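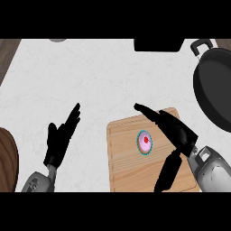 Vol. 10, page 36

Robots should not be called kitchen-ready on the strength of a simulator score

By Lorna Bañez

A cupcake on a cutting board is a fair test for a pair of robot hands. The frosting marks easily and the cherry on top can be knocked off. In simulation, a team can run that task 1,000 times before lunch and publish the success rate by evening. I have no complaint about that. My complaint is with what the number gets used for afterward.

In April, Waltel sent our working group a draft practice note on two-armed kitchen robots. It lets a developer claim "food handling" after simulated trials alone. Nestor Belmonte, who wrote most of it, argues that small firms can't afford a test kitchen. He has a point about cost. I still think the draft is wrong.

A rendered cupcake has whatever softness the programmer gave it. Real frosting changes with the weather and the recipe. The rule should ask for some 30 trials on real food, with the failures reported next to the simulated ones. It should also ask what the second hand was doing. A task that needs one hand still puts two over the counter, and an idle arm can hit a pan or a person's wrist. The draft scores only the hand that does the lifting.

Last, any picture or video from a simulator should say so in the caption. Vinico already does this in its reports, in plain type, and it takes one line. Buyers at Trunelano told me they had sat through two sales talks before asking whether the kitchen existed.

Comments on the draft close October 21, 2018. Mine are already in.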